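3.2 Lighting and camera setup for night runs

The delivery robot used in this study is a Vovora, a four-wheeled sidewalk and street vehicle built by Dornia and operated in Eltden since April. It carries one forward camera, one headlamp and a small computer under the lid. Daytime runs needed no changes to the factory setup. Night runs did, and this section describes what was changed, in what order, and how the settings are now kept.

The headlamp is held by a bracket with two bolts. Loosening the upper bolt lets the lamp tilt; the lower one only keeps it from turning sideways. As delivered, the lamp was set for a parking lot, with the beam pointed steeply down so that it would not shine into the eyes of people nearby. On an unlit street this puts nearly all of the light on the first stretch of pavement. The camera's automatic exposure then settles on that bright area and everything past it goes dark. The road detector, which was trained on daytime images from the same streets, loses the curb first and parked objects soon after.

Figure 4 was recorded with the delivery setting still in place, on a residential street with a few street lamps. The light pool in front of the robot takes up the bottom center of the image, and the two dark shapes at the lower border belong to the front of the robot itself. A parked bicycle at the edge of the pavement on the left can be made out, but the pale objects nearer to the robot on that side are smeared. The road between the pool and the distant buildings has almost no texture.
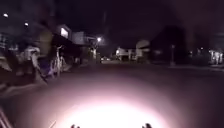 Figure 4. Forward view at night, headlamp at the delivery setting, automatic exposure on.

Zinash Tefera objected to this reading when an early draft was passed around. The lamp, she wrote, was getting too much of the blame: smearing comes from a long exposure while the robot moves, and tilting the beam would do little about it as long as the camera was free to pick its own shutter time. She asked for the two changes to be tested one at a time, with the lamp left alone in the first round.

We followed that order. In the first round the exposure was fixed by hand and the lamp was not touched. In the second round the lamp was raised and the camera returned to automatic. In the third both changes were applied together. Each round used the same route and the same top speed, and the lens was wiped before every run. A total of 2,147 frames were kept from the three rounds, of which 858 came from the third.

The results support part of the objection. Fixing the exposure removed most of the smearing on nearby objects but left the far part of the road as dark as before. Raising the lamp alone brought back some road texture at a distance, while objects close to the robot on either side stayed blurred. Only the two together gave the detector a curb line it could follow for the length of a block. The remaining failures were mostly at driveways, where the curb drops and there is little to detect in any light.

The lamp angle proved hard to keep. The bracket bolts are short, and the robot shakes when it climbs a curb cut. After a few nights the beam had dropped far enough to be seen in the images. Maxence Millet replaced the upper bolt with a longer one and added a lock washer, and a line was scratched on the bracket to mark the correct angle. The line is checked before each night run with the robot parked facing the garage wall — a strip of tape on the wall shows where the top of the beam should fall.

The exposure value is stored in a settings file on the robot. A software update on 1st November put it back to automatic without any notice, and one night of data had to be dropped. The startup script now reads the value back from the camera and will not start a run if it differs from the one in the file. The value itself has not been changed after the third round.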